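Speaker notes: Giving away half a wardrobe
Rosgate Library evening talks, June

Opening (slides off, lights up)

Good evening, and thank you all for coming out when it's finally warm enough to sit in the garden. I'll say who I am in a moment, but first ask for a show of hands: who has something hanging at home that they haven't worn since before they last moved house? Wait for the laughter, put my own hand up too.

Then tell the story of the green coat. I bought it in the market at Sturkisholm on a very windy holiday, wore it on the ferry home and then carried it through three flats and one house without ever putting it on again. Don't rush this bit. People like the coat, and it gives the latecomers time to find a chair.

Why I started counting

Explain the big sort. I pulled every piece of clothing I owned into the spare room, socks and scarves included, and wrote each one down in an old school exercise book. The total was 299. Pause here, and let them do the sum in their heads for their own cupboards (somebody usually groans).

Mention that I'd have guessed half that, and that my mother, who grew up with two good dresses and a coat, had to sit down when I told her.

After the first sort I had 96 things left. Say clearly that it took me most of a winter, and that there were evenings when I took a jumper out of the bag, put it back in the drawer and went to bed cross with myself.

What went where

Take this section slowly, as it's the one I get asked about afterwards over tea.

Good coats and shoes went to the Wirnia shop on the high street, which takes them all year and is glad of children's sizes as well. Worn-out cotton became dusters, and I'm still using them. Wool with moth holes went to a friend who felts it into slippers. The wedding outfit I kept, and I won't be argued with!

Warn them about the charity bag left in the hall. Mine sat there for five weeks and I kept fishing things out of it on my way to the bus. Now it goes straight into the boot of the car the same evening.

Colours that get on with each other

Bring out the paint cards from my bag and pass them along the front row. Remember to ask for them back this time.

My own rule is one dark colour, one pale one and one that cheers me up. For years I thought I was a navy person. I was a navy person chiefly in the sense that my school had been navy. Lavender was a surprise to me, and I'd ask everybody here to try one colour they were told as a child didn't suit them. A lavender shirt with whitish trousers and dark shoes will take you through most of a summer. 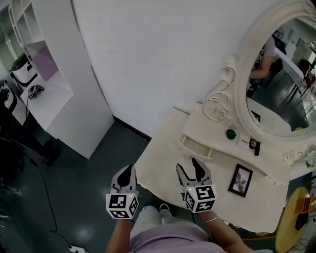
Mending before buying

Hold up the grey cardigan with the darned elbow. Let them see the inside as well, where my stitches are dreadful, and say so.

Tell them about the Hutsuliak repair evenings, from seven o'clock in the room over the bakery. Bring your own thread if you're fussy about colour. The kettle is always on, and beginners are sat next to someone patient.

If there's time, do the trick with the button and the matchstick. If we've run past eight, skip it and show people at the table afterwards.

Questions

Likely ones: what about gifts (keep them a year, then be brave), what about clothes in a size you hope to get back to (one box, labelled, on top of the wardrobe), and what my husband thinks (he has his own wardrobe and I've promised to stay out of it).

Thank the library, ask for help stacking the chairs, and collect the paint cards.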